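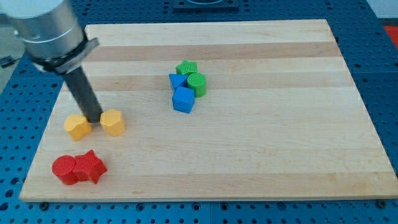

WORKROOM DIARY

Friday, May 28, 2021

The morning was given over to the sorting blocks and the board on which they are to be presented to visiting classes in July. The blocks were placed on the striped board in groups according to color, as set out in the Getthorpe plan. The two yellow blocks stand toward the left, one with rounded lobes like a flower and the other six-sided and slightly taller.

Eleri Rosser raised the matter of the yellow pair. In her view, a child who is asked to sort by color will place the two together at once, and a child who is asked to sort by shape will hesitate over the lobed one, for which the younger groups have no ready name. It was agreed that the activity sheet should call it "the flower" throughout. The word "scalloped" has been struck from the draft. The six-sided block will remain "the hexagon," as the Falthorpe teachers have asked that the proper term be kept wherever the children are likely to meet it again.

The board itself was considered at some length. Its pale and darker bands are pleasing, and the plastic colors stand out well against them. There is some concern that younger children may take the bands for lines along which the blocks must be placed. Staff are asked to watch for this at the first session and to enter what they observe in this diary. No change to the board is proposed at present.

The blue table is to be kept for this activity until the end of July. Materials for other sessions should be returned to Room 2 and should not be left on the perforated surface, where small items are easily lost.

A letter was received from Siliņa requesting a copy of the activity sheet for her own department. This will be sent when the wording has been settled. The print order stands at 1000 copies, of which 157 are reserved for the Grornero schools.

In the afternoon the draft was read through once more. Item 19, on returning the blocks to their groups at the close of a session, was found to repeat item 2 and has been removed. The remaining items are to be renumbered on Tuesday.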